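Sorton to refinish worn panels instead of replacing them

Sorton will start refinishing the pale gray work panels in its packing hall in October, the company said in a notice to tenants of the building. The job covers 90 panels and is planned to take 21 working days, with crews on site from 6 a.m. until the first shift comes in.

The panels have a matte finish that shows wear early. A survey by Gerkero, the contractor, sorted the damage into surface residue, scuffs and scratches. Residue and most scuffs can be lifted with a mild alkaline cleaner and a soft pad. Scratches are left alone unless they catch a fingernail, in which case the panel is sanded and recoated.

"A dark mark looks worse than a scratch, but it is usually the easier one to deal with," said Ingvild Rustad, who ran the survey. "We clean first and grade second. A lot of panels move down a class once the grime is off."

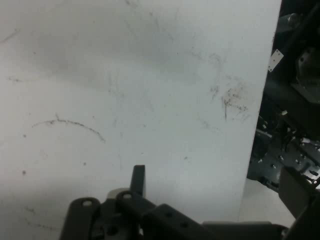 Can the panels be used on the day they are recoated?
They stay out of service overnight. The coating can be touched after a few hours, but it marks easily until it has hardened, and nothing should be set on it before the next morning.

Panels that fail grading will go to Tapsell for recycling. Sorton has budgeted for some 933 square feet of new coating, with Zorier supplying the material in the same shade as the present finish.

Hilde De Bruijn, who manages the hall, said tenants should clear their stations the evening before their row is due. Tape and labels must be removed as well. The row schedule is posted by the loading door, and changes will be sent by email.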